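Thursday, still August, back bench

Kettle on at half past eight, then straight into the cord drawer, which I've been putting off since we moved the benches round. It's the bottom one, the one that sticks, and I had to take it right out and tip it over to get at the stuff that had gone down the back. Everything we've ever bought by the metre seems to have ended up in there. Tjoa blind cord, the Utmont twine, odds and ends of piping, bits of string that somebody thought were worth keeping (me, mostly).

The plan was to sort it all by what we'd use it for and not by colour. We tried colour last time and it looked lovely for a week! Then Latifa Younis needed something soft for the drawstring bags and had to pull out every yellow we own to find it. So now it goes: drawstrings, edging, lashing, and a tin for anything under an arm's length.

I started with the yellow twisted one because it was on top and because I like it. It's a pale lemon, quite thin, and I'd half forgotten we had it. I think it came in the Julton order with the eyelets, but the invoice only says "cord, asstd" so who knows. Cleared a patch of the bench, pushed the white fabric up out of the way and had a proper look at it.
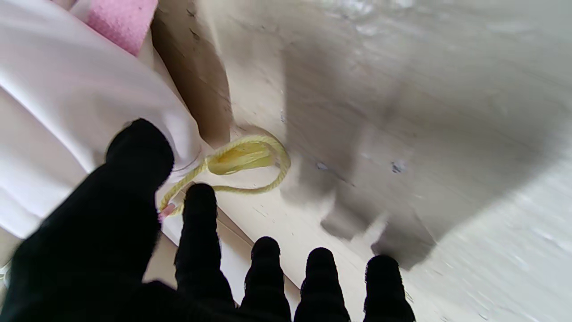

Yellow twisted cord by the white fabric. Pink sleeve or tape on one end, fraying inside the loop.

The pinkish end is fine and I'm leaving it alone. The fraying is what bothers me. Some of the strands have splayed right out and gone fuzzy, and with a twist like this one I don't trust it to stop there. Options as I see them: whip it with thread, tape it, or cut back to good cord and seal it. I'd go for whipping if it's going to be a drawstring, as tape always picks up fluff and then somebody peels it off. Waxed thread is in the Clendton box, second shelf, behind the zips. Please put it back there afterwards!

Tried whipping on a scrap of the old piping first to get my hand in. Went round 17 times, pulled the tail through, and it slid straight off. Too loose at the start, I think. Second go was tighter and has stayed put so far, though I've been fiddling with it all through lunch and that's probably not helping. Will do the yellow one properly tomorrow when the light's better on this side.

Latifa wants to know if the lemon will go with the white for the peg bags. I say yes, she says it'll look like a nursery. We're going to make 2 up and see, one with the yellow and one with the plain twine, and hang them by the door for a bit.

Still to do: the piping (all of it, horrible tangle), labels for the drawer dividers, and find out whether Tjoa still sell the blind cord on the big reel. The catalogue has reels of 1,000 metres and 3,000 metres and nothing smaller, which would see us out several times over. Might ring and ask about offcuts.

Drawer runner needs candle wax. Scissors are on the hook.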